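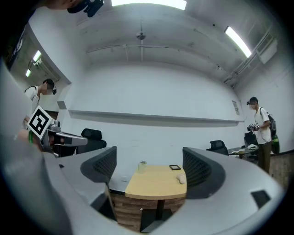

Stitico has moved its hand-teaching sessions out of the lab and into ordinary rooms, and the Saturday group is already the busiest. No robot arm needed for this part – people carry the gripper themselves, do the job with it and the recording goes off to train the arm later. Kit is simple enough to walk about in: a hand-held gripper, a small camera on the forehead or cap, a backpack. Rooms are kept plain, office chairs, white walls, a little wooden table with a plant in a glass cup on it. Several people work in the same room at once, so there is a fair bit of stepping round each other.

The firm started with 4 people in the spring and now has 11 on the list, split between mornings and afternoons. Noemí Lozano runs the sessions. She says the first hour is always slow. "People grab. They go at a cup like they would with their own fingers and the gripper doesn't bend like that. After a bit they calm down and you get clean runs."

Target is 175 good runs per task before anything is passed on to Mendoza, the software side, where Charoen Mahawong's team does the checking. Runs get thrown out if the hand shakes too much, if the person looks away halfway, or if the object is out of view at the point of picking up. Mahawong wants fewer tasks done properly. Lozano wants more rooms. They are still talking about it.

So far seven tasks are on the sheet. Moving a cup, putting a small object back where it came from, clearing a table, stacking, opening a drawer, folding a cloth and pouring, wich is the one everybody puts off. Pouring is done with dry rice for now.

Remote control has not gone away. Brerness, the sister project, still has drivers steering an arm from the next building with a pair of handles, and Emiliano Alvarado, who has done both, reckons the handles are better for anything heavy. "You feel daft walking round with the gripper at first. But I can get through a table in the time it takes to line the arm up once." His back prefers the handles, he added.

Pay is by the session and not by the run, a change made in May after complaints that people were rushing. Breaks every hour. Trainers can take the headset off whenever they like but have to stop the recording first, and this has been forgotten more then once.

New sessions open at Justach next month, evenings only. Anyone who wants a place should speak to Fulgencio Meléndez at the front desk – steady hands useful, no experience wanted. Flat shoes please.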